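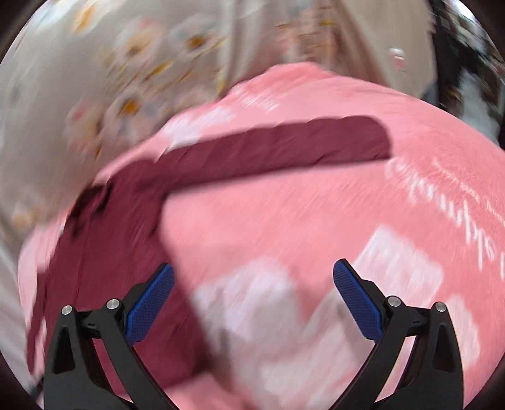 1/ Clothes swap thread, as promised. Wakana Miyazaki, Veltport. Long one, written on the bus and then on the next bus, sorry for spelling

2/ Background for new people. Eight of us started swapping clothes in February two years ago, in Yuzuki's front room. Now it's a hall and a waiting list and I have opinions

3/ Opinion one. Don't start with your wardrobe. Start with the chair. You know the chair. Whatever's been on it for a month without being worn or put away is your swap pile, more or less

4/ (the chair at mine is a bannister. same thing)

5/ Then drawers. Tip them out on the bed, whole lot. If you pick through a drawer while it's still in the chest you will keep everything, I've done it loads of times

6/ Pink is the colour that never goes, by the way. Every swap we end up with a heap of pink at the end. People buy it hopeful. Dark red goes in the first ten minutes, also navy, also anything described as "rust"

7/ What not to bring: tights. Swimwear. Bras unless tags on. Anything with that chip shop smell. School jumpers are fine but say which school on a bit of tape, Rogelio took home three from the wrong one and his lad was not impressed

8/ Belts, sashes, ties that came off a dress — PIN THEM TO THE DRESS. Safety pin through the loop. At the last one we had a whole carrier bag of orphan ties and a wrap dress is no use to anyone without its tie

9/ Same goes for hoods and those removable collars. Pin it

10/ Someone asked about washing. Yes wash it. No you don't need to iron. Kazue irons and her rail always empties first so make of that what you will

11/ Tokens. We tried one in one out, fell apart by the second swap. A winter coat isn't the same as a vest top and people got funny about it

12/ Then we tried points. Touran made a chart. It was a lovely chart. Took 20 minutes per person at the door and the queue went out past the bins

13/ Now: bring a bag, take a bag. Any size within reason. One coat max until the last half hour. Works fine. Somebody always takes more than they brought and somebody always takes nothing and goes home happy with an empty cupboard

14/ Sizes. Do not sort by label size, please. A 12 from one shop is a 16 from another and vintage is a different planet. We do small-ish, middle, big-ish, and a rail for "stretchy, try it"

15/ Kids by age is ok up to about five then it all goes mad

16/ Mirrors! You need more than you think. Charity shops sometimes have cracked ones they can't sell. Tape the edges

17/ Changing area is two clothes rails with bedsheets over. King size. Single sheets leave a gap and Kazue found that out before we did

18/ Reply to a few of you: no we don't charge. Tea is by donation, hall is £20 for the afternoon and the tea covers it with a bit over for biscuits

19/ And no I don't think swaps will save the planet, someone in my mentions got quite cross about it. I just like a new cardigan and I haven't got the money

20/ Mending table. This is the bit I'm proudest of tbh. Touran sits there with a tin of buttons and does hems and zips while people chat. Last time 93 things went across that table. She kept a tally on the back of an envelope

21/ Most of them were buttons. A lot of people don't know how to sew a button on and feel daft asking. Don't feel daft. It's four stitches and a knot, she'll show you

22/ Things that are hard to mend at a swap: knitwear with moth, anything beaded, lining in a tailored jacket. Bring them but expect to be told to leave it for next time

23/ Zips — if the slider's come off one side it's often fixable with pliers. If teeth are missing it's a new zip and that's an afternoon. Candle wax on a stiff one. Rub it up and down, wipe the extra off

24/ Leftovers. There are ALWAYS leftovers. Arrange where they're going before the day. We didn't, first big one, and I had nine bin bags in my hallway for weeks. Couldn't open the loo door properly

25/ Ring the shop first and ask what they want. Ours won't take bedding and is full up on kids' shoes. Rag goes seperately, they do want it but in its own bag with RAG on it

26/ Stuff I've got from swaps and still wear: green cord skirt, a man's raincoat (huge, love it), two work shirts, a black jumper with a hole I darned in mustard. Stuff I got and brought straight back: jumpsuits. All of them. Every time

27/ Rule for myself now. If I have to suck in to do it up I put it back on the rail. If I'd need shoes to go with it, back on the rail

28/ How to keep track at home. I don't. Rogelio has a spreadsheet of his shirts. We are different people and that's fine

29/ Sentimental things. Don't bring them to your first one. Keep them in a box with a date on and see if you open it. I had my nan's dressing gown in the swap bag and took it out again in the car park, no regrets, it's on the back of my door

30/ Whoever asked if blokes come: some. Men's rail is short and mostly fleeces. Please bring trousers. Please. Any length

31/ Next one is same hall, doors at two, rails up from one if you fancy lifting things. Bring hangers if you've got spare, the wire ones are ok, we loose a few every time

32/ More than 2,000 of you have read the last thread which is a bit mad for something about cardigans. Hello. If you're nowhere near Veltport then start one, front room, eight mates, kettle

33/ Right this is my stop. Will answer questions tonight if the little one goes down

19 Mar 2026
41 replies · 112 reposts · 380 likes

More from this author
Darning in the wrong colour on purpose
What Touran keeps in the button tin
Coats: which ones are worth relining
Getting candle wax OUT of things (different thread)
Hall hire, a moan

Contact · Help · © Wakana Miyazaki · Back to top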